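Filed under: Practice notes / Wills and estates

March, second entry, started after lunch

Spent the whole morning on the Sadeghi estate inventory and I'm happy to say it's in much better shape than when Ruth handed it to me (no slight on Ruth, who had it for two days between hearings). The bank and super side reconciles. What's left is the household contents, and that's where the will gets awkward, as it leaves "my personal things" to the niece and "the contents of the house" to the two sons, with no list attached.

Octavio's view is that clothing and jewellery are personal and everything else goes with the house. I mostly agree, but bedding and linen could go either way, and the niece has asked for some of it in writing.

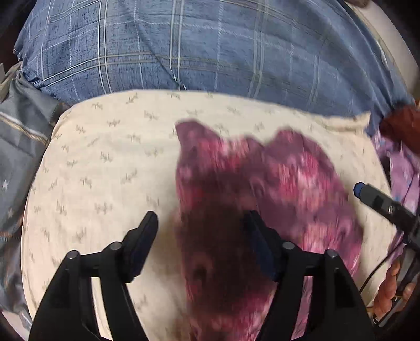 Do we need a formal valuation for the soft furnishings?
Only if one of the beneficiaries disputes the figure. Halina is content with a single line at 200 dollars for the lot, and the sons' solicitor, Leif Kirkegaard, hasn't objected so far.

The piano is another matter. Limema valued it at 3,000 and the earlier insurance schedule has it at 2,000, so I've put the newer figure in and kept both papers behind the tab. I do like a file where you can see how we got there – it saves such a lot of grief if someone else picks it up in my absence.

Costs to date are 2,126, including the search fees. Chunhua Hou asked me to keep those separate on the next bill, and she's quite right, I should have been doing it from the start.

Still to sort out is the wording of the letter to the niece. My first draft was far too stiff and I'd like her to feel she's been listened to, 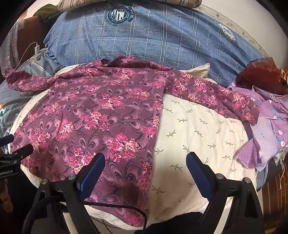
so I've taken out the paragraph about construction of the will altogether and will put it in a separate note to Leif. She only wants to know what she can expect and when, poor thing. Octavio to read the new draft before it goes.

Ask Ruth where the original codicil envelope is. It isn't in the safe packet.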